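Two tables and a concrete floor

Tuesday, July 15, 2025

I have been putting off writing about the tables because I wanted to use them for a while first. We moved into the unit on Corrigan last October with almost no furniture, and for months everything got done on whatever flat thing was nearest. Now there are proper tables, and I have opinions on them.

The long one is a Bridum desk. Light wood top, white metal legs. It cost $157 and came in one box that took two people to get through the door. Assembly was easy except for the last leg, which had a bolt that would not start straight. I took it out, turned it a few times backward until it dropped into the thread, and then it went in fine. I have it set at an angle to the wall. People keep asking if I plan to straighten it. I don't. At an angle you can get to both long sides without moving anything, and chairs don't end up jammed against the wall.

The square one is a Waltico pedestal table, $166, also light wood, on a single column with a black square base. I bought it for the base. Four legs on a small table means somebody's knee is always against one. With the column you can sit on any side. The downside is that it rocks a little if you lean hard on a corner. I put a folded piece of cardboard under one side of the base and that helped, but I wouldn't put anything tall on it.

The two tops are close in color. They don't match exactly and I stopped noticing after a week.

What goes on the tables is a different matter. My rule was that the square table would stay clear apart from a box of tissues in the middle. That has held up better than I expected on some days and not at all on others. Cloths get dropped there. Boxes get dropped there. Bottles end up on the long desk and stay until I take them to the sink. I do a round at the end of the day with a bag, which takes me 20 minutes if I'm slow, and most of that is walking.

The floor was the reason I took the place. It is pale gray concrete with a glossy finish, and you can sweep the whole thing with a wide dust mop. It also shows every reflection of the ceiling lights, so in the evening it looks like there are streaks all over it. I mopped twice the first week before I understood they weren't dirt. Chair legs are loud on it. I bought felt pads from Irninden and they fell off the folding chairs within days, so I gave up on those and just lift the chairs.

Power is the part I haven't solved. The wall outlets are too far from where the tables want to be, so there are power strips on the floor and cables running between them. I tried taping the cables down. The tape came up with the next mopping and left a gummy line that I had to scrape. A flat rubber cable cover is next on the list. I would also like one strip mounted under the long desk, which would at least get one set of plugs off the ground.

The ceiling is white and corrugated, with fluorescent lights. I thought I would hate them. The light is even enough that I never bought desk lamps, and that saved some money for the tables.

If I were buying again I would get the same long desk and look for a square table with a heavier base. I would also buy the cable covers first, before anything had a fixed spot.

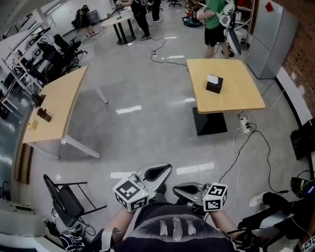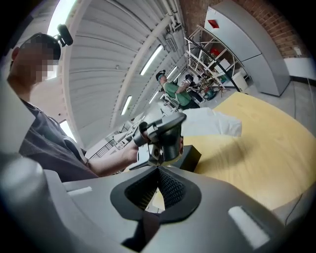 The unit on a working day, light wood tabletops in use.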